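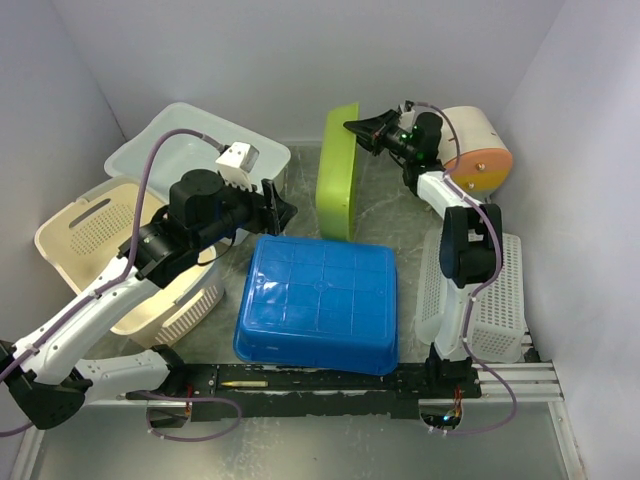 Which way up should empty plastic bins be stored between uses?

Store them upside down on a clean floor or shelf, so that dust does not collect inside, and turn them over only when they are needed.

Forum: Storage and Housekeeping
Topic: Orientation of empty bins and baskets

egumede
Thank you to the moderators for placing the standing answer at the top of this topic. Our residence at Cele keeps 62 bins and baskets in a ground-floor store. I would like members' views before we revise the written procedure in May. At present, solid bins are inverted and laundry baskets are left open side up.

b.antwi
We follow the standing answer for solid bins. Perforated baskets are a separate matter. Dust passes through the holes whichever way the basket is set down, and our staff prefer to leave them open side up so that they can be lifted by the handle slots.

Makhubela_S
I respectfully disagree with Ms. Antwi. A basket left open side up becomes a place for stray gloves and packing paper. We removed 28 such items from our baskets at the last inspection. All baskets at Trendela are now inverted, with or without holes.

ginette_b
May I ask whether anyone stores bins on their sides? We have a narrow room, and a long bin stood on its side takes less floor — the difference was enough to clear the doorway.

b.antwi
It is permitted here for a single bin against a wall. We do not allow it in the aisle, where a bin on its side is easily knocked over.

Makhubela_S
Agreed on that point. I would add that the opening should face the aisle so that the inside can be checked without moving anything.

dpacheco
Nesting has not been mentioned. Bins of one size should be nested, no more than 10 to a stack, with the top one inverted. Mixed sizes and shapes do not nest well, and forcing them together will crack the rims.

egumede
Thank you all. Our draft will require solid bins to be inverted or nested. The rule for baskets remains open, and I will raise Mr. Makhubela's figures with our laundry staff. Ms. Pacheco, does your limit of 10 apply to baskets as well?

dpacheco
It does not. Baskets are limited to six, as the handles tend to catch.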